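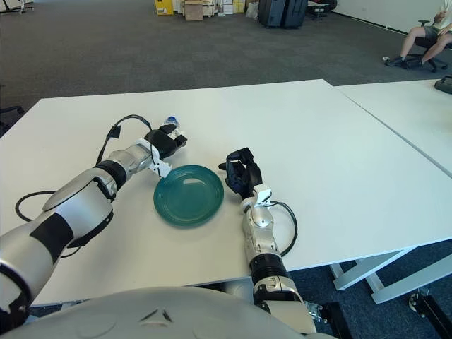 Plato de cerámica verde azulado sobre una de nuestras mesas blancas.

Quiénes somos

Brarkodlow es una escuela de servicio de mesa y cuidado de vajilla. Enseñamos a poner una mesa, a recogerla, a lavar lo que se ha usado y a guardarlo de manera que dure. Nuestros alumnos trabajan o quieren trabajar en comedores, hoteles pequeños, residencias y empresas de catering. También viene gente que acaba de abrir un restaurante y quiere que todo su equipo haga las cosas igual.

La escuela la fundaron Dalia Bite y Hadi Masri. Dalia llevaba años como jefa de sala y Hadi se encargaba del almacén de menaje de una empresa de banquetes. Los dos veían el mismo problema desde lados distintos: platos que salían bien de la cocina y volvían desportillados, pilas mal hechas, manteles doblados cada día de una forma. El primer curso se dio en marzo, en una sala prestada, con la vajilla que Hadi tenía en casa. El 12 de junio de 2018 abrimos el local actual, en la calle Grasley.

El local

Tenemos un aula de mesas, un office con fregaderos y un almacén. En el aula usamos mesas blancas rectangulares, lisas, que se juntan o se separan según el ejercicio. Las preferimos sin mantel durante las primeras sesiones: sobre una superficie blanca se ve enseguida si un plato está torcido o si ha quedado una marca de agua en el borde. El mantel llega después, cuando el alumno ya mide las distancias a ojo.

El almacén guarda 486 piezas de uso diario, entre platos, fuentes, cuencos y tazas. Cada una está apuntada en un cuaderno con la fecha en que entró. Cuando una se rompe se tacha y se escribe el motivo. Dalia lee ese cuaderno en voz alta el primer día de cada curso.

La vajilla

Trabajamos sobre todo con cerámica. El plato de la fotografía es redondo, de centro poco profundo y brillante, con anillos concéntricos en el borde. Es un buen plato para aprender a secar. El brillo del centro delata cualquier huella y los anillos obligan a pasar el paño siguiendo la curva, sin prisa. También enseña a coger la pieza por fuera, con el pulgar apoyado en el canto y nunca sobre la parte donde va la comida.

Además de esa cerámica tenemos loza blanca de hostelería y una colección más pequeña, la serie Shezi, que reservamos para los ejercicios de servicio completo. Las piezas Shezi se lavan a mano y se guardan con un fieltro entre plato y plato.

Los cursos

El curso básico dura 32 horas y se hace en grupos reducidos. Empieza por el plato llano, sigue con la cubertería y la cristalería y acaba con el montaje de una mesa entera. Las últimas horas se dedican a recoger, que es donde más se rompe. Se aprende a retirar, a clasificar por tamaños y a no apilar nunca una pieza mojada sobre otra seca.

El curso Birnard está pensado para encargados. Trata de inventarios, de compras, de reposición y de cómo organizar un almacén para que cualquiera encuentre una fuente ovalada en plena cena. Lo imparte Hadi.

Hasta ahora han pasado por la escuela 371 alumnos. Muchos nos escriben para pedir consejo —casi siempre sobre manchas de té o restos de cal— y contestamos a todos, aunque a veces tardemos unos días.

Visitas

El local se puede visitar por las mañanas, con cita previa. Enseñamos el aula, el office y el almacén, y si hay clase se puede mirar desde el fondo. Las empresas que quieran un curso en su propio comedor pueden pedir presupuesto en recepción; llevamos nuestra vajilla o trabajamos con la suya. El aparcamiento está detrás del edificio y se entra por el portón gris.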